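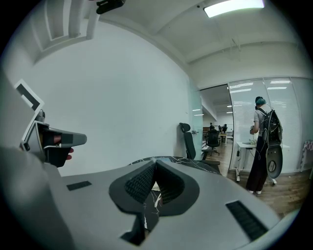 I've been going on about this down at the workshop for weeks, so I may as well write it down and let people argue with me properly. My view is that anyone building a robot at home, or in a shared space like ours, should spend far more of their time on the gripper and far less on the arm. I know the arm is the fun bit! It swings about, it makes a nice noise, your family will come and look at it. But the arm doesn't touch anything, and the touching is where my projects have always gone wrong.

My first go was two years ago, on the kitchen table. I called it Vurby and I spent 12 weekends on the joints (lovely joints, I still have them in a biscuit tin) and one evening on the fingers. They were flat bits of plastic with rubber bands round them. Vurby could point at a teabag very well. Picking one up was another matter, and after a while I stopped inviting people round.

When I joined the shared workshop Obed Ametepe had a look at my drawings and asked me what the fingers were for. I said picking things up. He said yes, but which things? I was a bit cross about it, to be fair, and I went home and sulked. Then in May I started Flatitero, which is all gripper and no arm. You hold it in your hand and do the moving yourself, and you find out very quickly which shapes it likes and which it drops on your foot.

Afia Wumbei thinks this is cheating. Her line is that a gripper on the end of a person's arm isn't a robot at all, it's a fancy pair of tongs, and that I'll get a nasty shock when I bolt it to motors that haven't got a shoulder and a lifetime of practice behind them. I've thought about that a lot, and she's half right. My wrist makes up for all sorts of bad design without telling me. If the pads come in at a silly angle I just twist a bit and carry on, and a cheap motor won't do that.

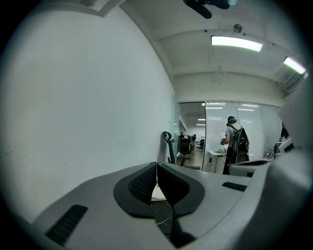

But I'd still sooner learn about the pads first, when changing them costs me an evening and a bit of mesh from the scrap drawer. Flat pads were hopeless for me. Angled ones that meet at the tips do much better with thin things, cables especially, and a textured face beats a smooth one nearly every time (glossy card is the exception, and I can't explain it, so if you can, please write in). I wouldn't have found any of that with my head inside a gearbox.

There's the money too. Korkor Agbenyega priced up a decent arm for the group and it was going to eat the whole parts budget, with 30 pounds left over for the end that does the work. 30 pounds! I said so at the time, rather loudly, and Nana Tsikata told me to go and make a cup of tea. We haven't bought the arm yet. I'm not claiming that as a victory, the vote just got put off.

What I'd like to see is a shelf of grippers that anybody can borrow, with a notebook next to it where you write down what you tried to pick up and how it went. Failures as well, please, in pen. Give me 1000 lines of "dropped it again" over one more video of an arm waving at the ceiling. Afia says she'll only write in the notebook if there's a page for motors, and I've said that's fine, she can have the back page, and we can talk about the arm again once somebody has filled the front.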